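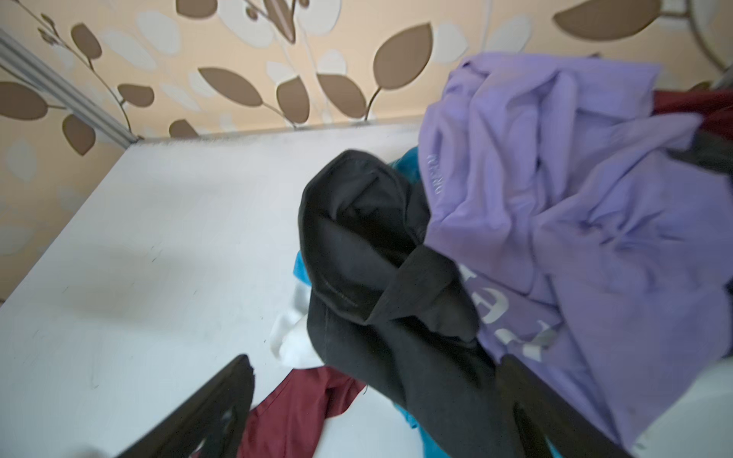

Butodum software stack: progress report to the Lucero program, second reporting period

Period covered: May to October
Prepared by the Cikari controls and perception group

1. Summary

The grant pays for the software side of Butodum, our system for picking single garments out of a mixed pile. This period we finished the new grasp proposal module, moved the planner off the old fixed-waypoint code, and put a replay tool into daily use. The calibration work is late. We are within budget and ask for no change to the total, but we do ask to move one deliverable, as explained in section 6.

2. Perception

The segmentation model now takes the wrist camera image alone. In the first period it also needed an overhead view, and keeping the two views lined up took more time than the model itself. Dropping the second view costs us some accuracy on large piles. We accept that for now.

Dark fabric is still the weakest point. When a black garment is twisted into a bundle, the model tends to split it along a fold and return two masks. When the gripper fingers are over it as well, the fingers sometimes get merged into the garment. We now subtract a finger mask worked out from the gripper opening before the image goes to the model. This fixed most of the merging. It did nothing for the splitting.

Printed lettering on shirts gave trouble early in the period. The model treated large white letters on colored cloth as separate items lying on top. We added 2000 labeled wrist images to the training set, picked to include prints, seams and collars, and the problem is now rare enough that we have stopped tracking it as its own failure type.

3. Background check

Before each pick the system has to decide whether there is any cloth left in view. The first version compared the current image with a stored picture of the bare surface. It failed whenever the light changed or the arm's shadow fell in a new place, and it would send the gripper down to pick up a shadow.

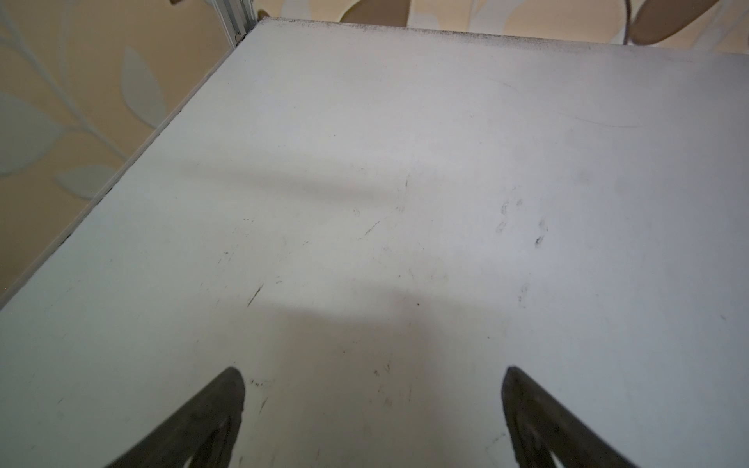
The second version does not use a stored picture. It looks for folds and texture at several scales and ignores anything flat. Scratches, scuffs and soft shadow bands on the white panel no longer trigger a pick. A smudge with strong contrast can still do it, mostly at low camera heights, so the check now runs from two heights and both have to agree. The extra move slows the end of a run slightly. We think the trade is right, but it can be turned off in the settings file.

Patterned wallpaper behind the work surface was a related problem. Leaf shapes in the print were being proposed as garments when the camera tilted back. Proposals are now clipped to the work surface polygon, which is set once per station. If someone bumps the table the polygon has to be set again, and there is no automatic warning for this yet.

4. Planning and control

The new planner builds the approach from the current arm pose and checks it against the table, the wall and any metalwork entered in the station model. The old code went through a fixed point above the pile every time. Approach moves are shorter, and the arm no longer has to back out to that point after a missed grasp.

Finger closing is now controlled by motor current with a position limit. Thin items such as socks are still hard. The current rise is small and the controller often reads it as an empty grasp, opens, and tries again. We have a filter in testing that looks at the shape of the rise and not only its peak. It is not merged.

5. Tooling

The replay tool, Nusbridge, reads a run log and steps through camera images, masks, grasp proposals and joint states on one timeline. It has replaced the set of scripts each of us kept separately. We fixed 6 bugs in the planner this period that were found in replay and had not been noticed at the station. Logs older than June do not load, and we do not plan to convert them.

The regression suite holds 40 recorded runs. It runs overnight, and the results are ready by 7 a.m. Grasp closing is not covered, as it can't be replayed from a log.

6. Delays and request

Automatic hand-eye calibration was due in September. The solver works, but its results drift between sessions and we have not found the cause. Mount flex and camera timing are both still open. Calibration is being done by hand in the meantime, at the start of each session.

We ask to move this deliverable by 2 months, to November. No other dates depend on it.

7. Next period

Merge the thin-item filter or drop it. Finish calibration. Add a check that the surface polygon still matches the table. Retrain segmentation with more dark garments, labeled as whole items even where they fold over themselves. The updated settings guide will be sent with the next report.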